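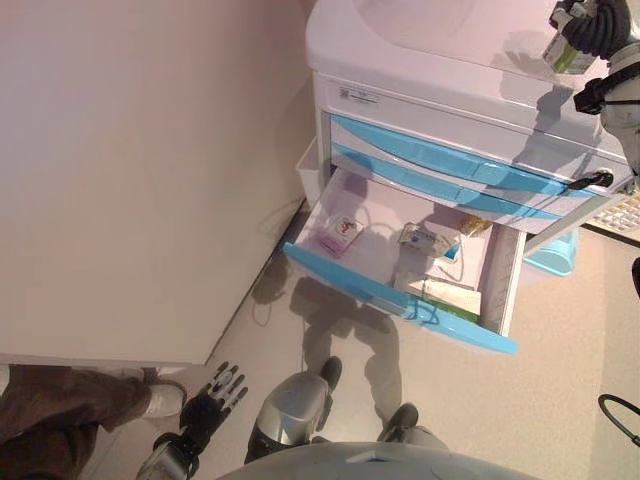

Filippos Zervas wrote after last week's class that on his ward the bottom drawer is where everything goes that has no other home, and he wanted to know if the course expects it to be emptied at each check or only looked over. Emptied, at least for the first month. After that the person in charge of the cart can decide.

Handout 4: Keeping the supply cart in order
Revised Tuesday, May 12, 2020

This handout goes with the second practical session. Bring your copy of the drawer list from April, since we will be marking changes on it.

1. What a drawer is for

A cart drawer should hold things used on that cart, in amounts that fit the work of one shift. A shallow drawer like the open one here suits small, flat items: packets, envelopes, short cables, little boxes. It does not suit anything that has to stand up. With no dividers, small items slide each time the drawer is opened and closed, and a thin cable will loop over whatever is next to it.

Common things found in a bottom drawer:
– single packaged items left over from a larger box
– loose papers and envelopes
– cables and attachments put away in a hurry
– small metal parts with no label

Loose parts go in a labeled bag the same day. If you can't say what a part belongs to, write the cart number and the date on the bag and hand it to the storeroom.

2. Order of work

Close all the drawers first and open one at a time. Start at the bottom. A drawer left open below you is easy to walk into, and on a light cart two open drawers can shift the weight forward. Lock the wheels if the cart has locks.

Take everything out and put it on a clean tray. Do not use the cart top as the tray. The top stays clear for whoever needs the cart next.

Wipe the drawer floor, the corners and the handle. The long curved handles on carts of this kind get touched along their whole length, so wipe from one end to the other. Let the surface dry before anything goes back.

Put items back with the printed side up and the opening of the packet toward you. Papers come out of the drawer for good unless they are on the drawer list. Lift every envelope and check underneath it, as flat packets tend to get left under paper.

3. Cables

Coil a cable loosely, wider than your hand, and fasten it with a paper band. If it is attached to an item, keep the two together in one bag. Wrapping it tightly around the item strains the end of the cable.

4. Bins

A side bin and a floor bin are not the same thing and should not be used as if they were. Check what each one is for on your own ward. The side bin is checked along with the drawers. Anything kept on the floor has to be moved before the cart is rolled, and moved back after.

5. Labels

Leave the maker's sticker and any barcode uncovered. Ward labels go on the drawer lip, left side, and are replaced when the corners lift. In the training room the Stadonar cart is registered as 1604 and the Bandard cart has no number yet, so write the name in full on your sheet.

6. For next time

Allow 30 minutes for a full cart. Write down what you removed and where it went. Sheets go in the Kostiuk folder by the door – the Puddale folder is for the evening group.

Read section 2 of the course reader before you come.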